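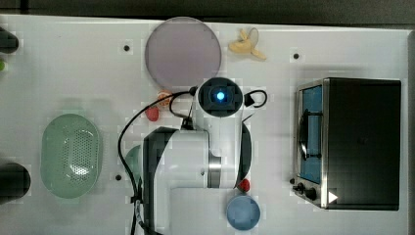
A cooler works best when it is packed in the right order, and most of us pack it in whatever order things come out of the fridge. Before anything goes in, put all the food out where you can see it and decide what needs to be cold at all. A banana, like the one on the white table, does not. It will turn dark next to the ice and it takes up room that the chicken salad needs. The green colander is worth copying too. Rinse grapes and berries in a colander at home, let them drain well, and pack them dry. Wet fruit goes soft by lunchtime.

Summer hours at the Grukier store start this week, and the question we hear most at the counter in May is what size cooler to buy. For a family of four on a day trip, 34 quarts is enough. The Gellum in that size is the one we sell most of. It fits behind the front seat of most cars, and one adult can carry it full, though not very far. If you have a long walk from the parking lot to the lake, take two small soft coolers and split the load between two people.

Whatever you own, chill it first. A cooler that has been in a hot garage all week will melt a good part of your ice just cooling itself down. Bring it indoors the night before, leave the lid open for an hour to air it out, then close it with a frozen bottle or two inside. Take those out in the morning and put in fresh ice.

Ice goes on the bottom and again on the top. Cold air sinks, so a layer above the food does more than most people expect. Blocks last longer than cubes, and you can make your own by filling a loaf pan or a clean milk carton with water. Cubes are better for filling the gaps. We use a mix of both, with frozen 32-ounce water bottles standing along the sides. Leave some space at the top of each bottle before freezing, or the cap will split.

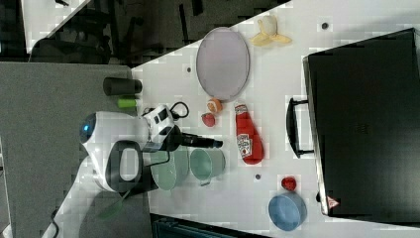
Maureen Tolliver

Raw meat should have its own cooler. If that isn't possible, put it in a sealed box at the very bottom, below everything else, and freeze it first if you are going to grill in the afternoon. Next come the heavy things such as potato salad and cheese. Sandwiches go near the top in a flat container with a lid that snaps shut. Plastic bags look like they will save space, but they let water in sooner or later and nobody wants the turkey sandwich after that.

Drinks are the real problem. People open the lid every few minutes to get one, and each time the cold air goes out. Put drinks in a separate cooler, even a cheap foam one, and keep the food cooler closed until lunch. It helps to tape a short list of what's inside to the lid - then no one has to dig.

Once you arrive, find shade and keep moving the cooler to stay in it. A light-colored towel over the top is useful if there are no trees. Don't drain the cold water while there is still ice in it, unless the food is sitting in it. The water helps keep everything else cold. Food that has been out on the table for two hours should be thrown away, and on a very hot day one hour is the limit. Mayonnaise gets the blame, but cut melon and cooked rice spoil just as easily.

At home, wash the inside with warm water and dish soap the same day. For a smell that stays, wipe it down with baking soda and water and leave it in the sun with the lid propped open. Check the drain plug while you are at it. A worn washer causes most of the leaks we see, and we keep spares for the Gellum and Safavi models behind the counter.

The Grilla ice packs are back in stock in both sizes. They need a full night in the freezer, longer if the freezer is packed. Last summer's blue ones can still be used as long as the seam is sound.

Store hours through the summer are listed by the front door. We close at 2 p.m. on holidays, so please pick up your block ice before then.

Posted 2018-05-24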